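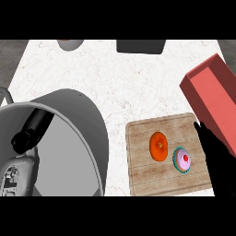 Kitchen cell in sim, top camera. Right gripper beside the cupcake, left arm in front of the pot.

25 July 2022, bench 4

Spent the day on the simulated copy of the two-arm cell. Edgars had reported that the right gripper was catching the cutting board on low approaches, and wanted to know if it was the planner or the model.

It was the model. The collision shape on the right gripper was still the one we made in December, before the fingers on the real cell were changed. Tip was 4 mm short. The planner thought it had clearance and didn't. Exported the new finger from Ilze's drawing, cut it down to a simple hull and loaded it on both arms. Left arm had the same fault but hadn't shown it, as it mostly works over the pot.

Then checked the top camera. Someone had left the black bands on at top and bottom. They hide the front of the board and part of the grey bowl at the back. Margus says the training side expects that shape of picture, so I have left them alone. Please ask him before changing it.

Objects on the counter are as in the Grevar layout: pot on the left, board lower right with the orange slice and the cupcake, red box above it. I moved nothing. The gap between the two food items is small for the new finger, so approach the cupcake from the right for now.

Ran 200 approaches overnight settings, short version, with the old hull and again with the new one. Old: 37 touched the board. New: none touched, but 4 were refused as unreachable. All four were with the wrist turned hard in towards the red box. Riet thinks the joint limit in the file is tighter than on the real arm. Not checked.

To do:
Compare wrist limits with the real right arm (Riet)
Delete the December hull from the shared folder once Edgars has pulled the new one
Rerun with the box turned square to the counter
Tarmo to copy the fix to the Ziruter cell, same fingers there

Config saved as run 178.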